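Open day at the Pondale showrooms

So I finally made it to the Pondale open day on 22/01/2020, after missing it two years in a row. The bus took 42 minutes and dropped me at the wrong gate, but Kirsty Ruddock was at the front desk handing out badges and got me sorted (plus a very decent cinnamon roll!).

We went around in groups of 11. Ours was led by Lucinda Delacroix, who talks fast and walks faster. First stop was the fabric store upstairs, then the sample rooms, and those were my favorite part by a mile. I have a thing for floors, and the chevron one in the TV room had me staring at my feet while everyone else asked about rent - light wood, lovely pattern, I want it at home. And a whole green meadow on the wall!

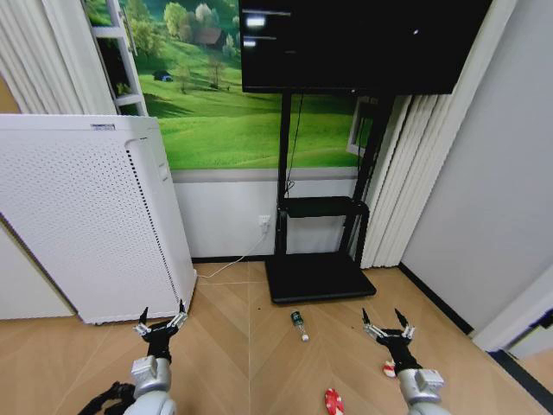

The TV room, with the meadow mural behind the screen and the air purifier on the left.

I kept going back to the little house up in the trees. Onyekachi Amadi from my group said a mural like that would drive her nuts within a week, and we argued about it all the way to the coffee bar.

Lunch was soup and bread, fine but small. They're doing another open day in March, with the workshop open too. Sign up early if you want the morning tour - it fills up fast.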